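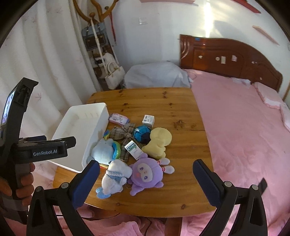 Zumby 288 external SSD review

Search this site Go

Home Reviews Storage Guides Forum About

Filed under: Reviews > Storage > Portable drives

The Zumby 288 is a small USB-C solid state drive sold mainly through Rideo's online store. It comes in one colour and one capacity, with a short cable and a 3 year warranty. I bought mine at full price and have used it as a backup and scratch drive for most of the summer.

Setup is simple. It arrives formatted as exFAT, so it showed up straight away on my Windows desktop and on an older laptop running Linux. Zumby puts its own backup program on the drive. I tried it once, found it wanted an account before it would copy anything, and deleted it. The drive works fine without it.

For a speed test I copied a 47 GB folder of video files from the desktop's internal drive. The first part went quickly and then the rate fell well away, and it stayed low until the copy finished. I ran the same folder four times with the same result. It looks like a small fast cache in front of much slower flash. If you mostly move documents and photos you may never fill it. If you edit video straight off the drive, you will notice.
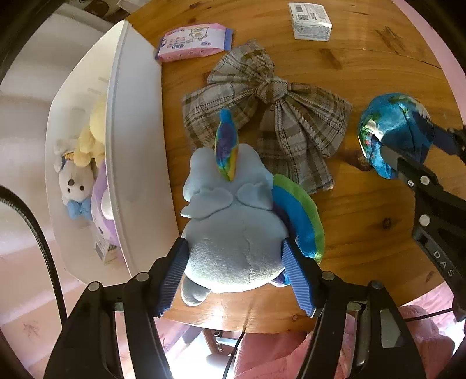
Reading is better. Games installed on it load a bit slower than from the internal drive, but not enough to bother me, and I saw no drop during long reads. Heat is moderate. The case gets warm after a big transfer and cools down again fairly soon.

The cable is my main complaint. It is too short to reach from the back of a tower to the top of a desk, so the drive ends up hanging behind the case. There's no USB-A adaptor included either. I ended up using a longer cable from a Stumetti dock and lost no speed by it.

The activity light is blue and very bright. I put tape over it.

I also have the Yin portable drive, which costs a little more. It is bulkier and the rubber sleeve collects dust, but it holds its write speed through the whole 47 GB folder and the cable is a sensible length. For large files I'd pay the extra for the Yin.

Good: small, steady reads, no driver needed
Bad: writes slow down on big jobs, short cable, bright light
Score: 3 out of 5

Reviewed February 2020. A firmware update is listed for April and I will run the copy test again once it's out.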